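3.2 Workcell and task setup

The cell was put together in a shared workshop, on a bench the members also use for other jobs. We therefore kept the hardware to what one person can set out and clear away in 20 minutes. The work surface is made of aluminum extrusion, and its grooves let us clamp parts at any point along a slat. The arm carries a gripper and a wrist camera. Motion planning and grasp selection run in Mindetti, a small control package written for this build by Sanne Verschueren.

The task is memory and processor installation in a used desktop tower. The tower lies on its side with the side panel off, so every insertion is made from above. Parts are presented on a 3D-printed fixture plate to the left of the case. The plate went through several versions between March and May. Earlier ones had shallow pockets, and the processor shifted when a finger touched its edge. The present version has deeper pockets and raised walls.
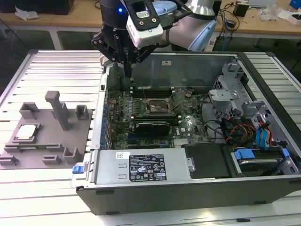 Figure 4. Gripper above the memory slots of the opened tower. The CPU socket is empty; a processor rests in the fixture plate at left.

Drives, power supply and wiring were left in the case during the trials. Removing them would have made the approach easier, but a repair bench seldom gets a bare board, and cables near the drive cage limit the paths the wrist can take. The planner treats the cage and the power supply as fixed boxes and the cables as a region to avoid.

Each run starts from the same arm pose, and the camera takes one view of the board before the fingers go down. We logged 457 runs in this layout. Runs in which the case moved on the table were stopped and repeated after the clamps were checked. Slot positions were measured again by hand after every such stop, and the new values were entered in Mindetti before the next run.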